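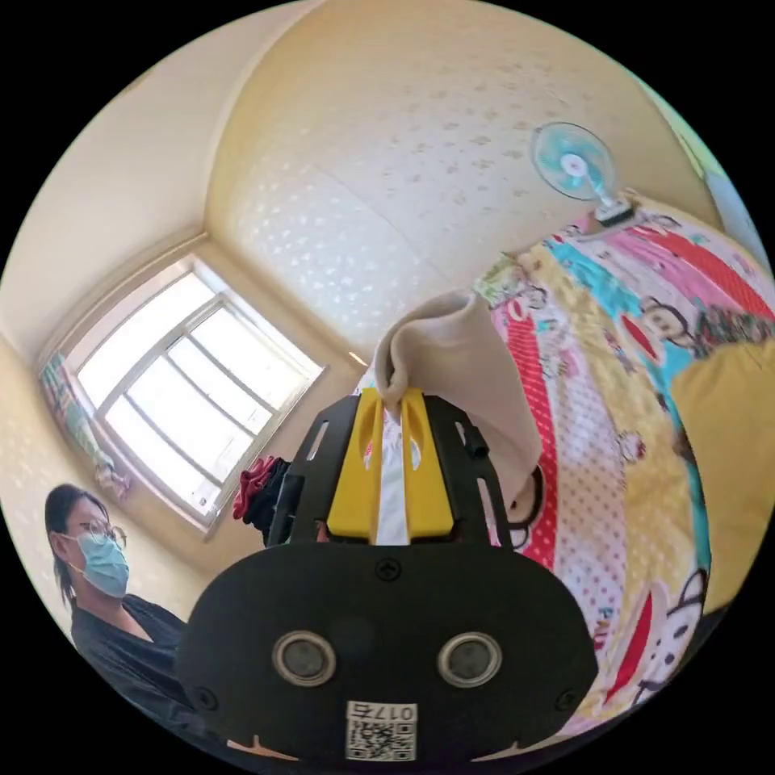 *Bedroom. Filed under: Renting, Subletting and Guests*

# Subletting one bedroom while the other tenant remains in the apartment

**Aurora Vieira**
Posted 11 Dec 2023

I am a joint tenant in a two-bedroom apartment in the Odukoya building, which is managed by Gurniton. My employer has assigned me to another office for four months, beginning in March. I intend to return and do not wish to give up the apartment. My co-tenant, Anathi Makhubela, will remain there throughout and has agreed in principle to share with someone else during my absence.

Our lease states that the tenants "shall not assign or sublet the premises or any part thereof without the prior written consent of the landlord." It does not describe how consent is to be requested or how long the landlord has to reply. I submitted a general inquiry through the Vulo tenant portal and received an automatic acknowledgment with no further response.

I would be grateful for guidance on the following points. First, whether a message through the portal is a sufficient request. Second, whether the person occupying my room should pay rent to me, to my co-tenant, or to Gurniton directly. Third, whether my security deposit remains at risk while I am away. The deposit was paid jointly and there is no record of which portion belongs to whom.

I have a possible subtenant in mind, a colleague of a colleague, but have made no commitment. The furniture in my room would stay.

---

**Chibuzor Isah**

The starting point is the clause you have quoted. It requires prior written consent and it covers "any part" of the premises, so the fact that only one bedroom is involved does not take the arrangement outside the lease. No subtenant should move in, and no money should change hands, until consent has been received in writing.

With regard to the form of the request, a portal inquiry may or may not qualify. Most leases contain a separate section headed "Notices," usually near the end, which states where and how formal communications must be sent. Please consult that section before doing anything further. If it specifies mail to a named address, send a letter to that address by a method that provides proof of delivery, and upload a copy to the portal as well. The letter should contain:

- the full names of both current tenants and the unit number
- the proposed start and end dates
- the name and contact details of the proposed subtenant
- a statement that you will remain bound by the lease during the sublet
- the signature of your co-tenant, confirming agreement
- a request for a written reply by a stated date

Local law varies on whether a landlord may refuse without giving a reason, and on whether silence has any legal effect. Silence should not be treated as consent unless a local tenant office or attorney has confirmed that this is the rule where you live.

As to rent, the customary arrangement is for the subtenant to pay you and for you to continue paying the landlord as before. You remain responsible for your obligations under the lease whether or not the subtenant pays. Under many joint leases each tenant may be held liable for the full rent – your co-tenant should understand this before signing anything.

The deposit ordinarily remains with the landlord until the tenancy ends, and deductions may be made for damage caused by a subtenant. Two measures are advisable. Prepare a dated written record of the condition of the room and the shared areas, with photographs, and have all three of you sign it. You may also collect a separate deposit from the subtenant, subject to whatever local rules govern the amount and the manner in which it must be held. Those rules can apply to a person subletting a single room, so please check them.

A written sublease is strongly recommended. It should refer to the main lease, attach a copy, and state how utilities will be divided.

---

**Jarosław Witkowska**

I sublet a room in a Gurniton property in Jivita. The portal message was never answered. I sent a letter and had a reply in about two weeks. They asked for an application form from the subtenant and a fee for the background check, which the subtenant paid. I cannot say whether the same procedure applies in your building.

---

**Ese Akande**

The previous responses address the lease. I would add a note on insurance. A renter's policy generally covers the policyholder's own belongings and will not extend to those of a subtenant. Some policies also limit coverage when the policyholder is absent for an extended period. Contact your insurer before departure, state the dates, and request the answer by email. The subtenant should obtain a separate policy.

Any items of value should be removed from the bedroom or stored in a place to which only you and your co-tenant hold the key. It is also prudent to settle the return date plainly in the sublease, with the room to be vacated seven days before you need it. Mail forwarding may be arranged with the post office for the same period.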